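4.3 Missed releases during bin loading

The most frequent fault in the February runs was a missed release. In the bin loading task, the left arm picks a toy from the tabletop, carries it over the rim of the blue bin and opens the gripper. The right arm either waits with its gripper empty or handles the next toy. A trial was scored as a missed release when the controller reported an open gripper and the toy had not left the fingers. The task was run 50 times with the stock settings, and the fault was logged in 10 of those trials. It did not occur in the tabletop sorting task, which used the same arms and the same set of toys.

We first suspected the finger pads. Wang cleaned them between trials for half a day and saw no change in the fault rate. Replacing the left gripper with the spare unit also made no difference. The logs pointed elsewhere. In every faulty trial, the open command had been sent while the arm was still slowing down over the bin, and the Fleretti driver had dropped it. The driver accepts one gripper command per motion segment and discards any other command without an error message. The planner, which does not read the finger encoder, marked the release as complete and moved to the next step.

The consequences depended on the toy. With small, rounded toys the arm usually returned to its home pose still holding the object, and the operator stopped the run. Long toys were a greater concern. The planner treats the hand as empty after a release and no longer adds the length of the held object to the collision model, so the return path may pass closer to the rim than the toy allows. In 2 trials the lower end of the drumstick struck the bin and pushed it toward the right arm. The force limit on the left wrist stopped the motion both times. Neither arm was damaged, but the right arm had no information that the bin had moved, and its next approach would have used the old position. Figure 5 shows the left arm with the drumstick beside the bin and the right gripper open on the other side.
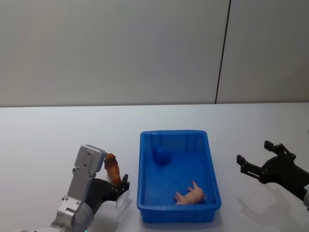

Figure 5. Bin loading task, head camera view. The drumstick is held by the left gripper; two objects are in the bin.

Two changes were made. The release step now waits until the arm is at rest and compares the finger encoder with the commanded width before the planner continues. If the values disagree, both arms hold position and the operator is asked to confirm. The collision model also keeps the held object until this check has passed. With both changes in place, 34 further trials were run without a missed release. The wait adds to the cycle time, and we have not tried to shorten it. The dropped command itself remains an open issue in the driver.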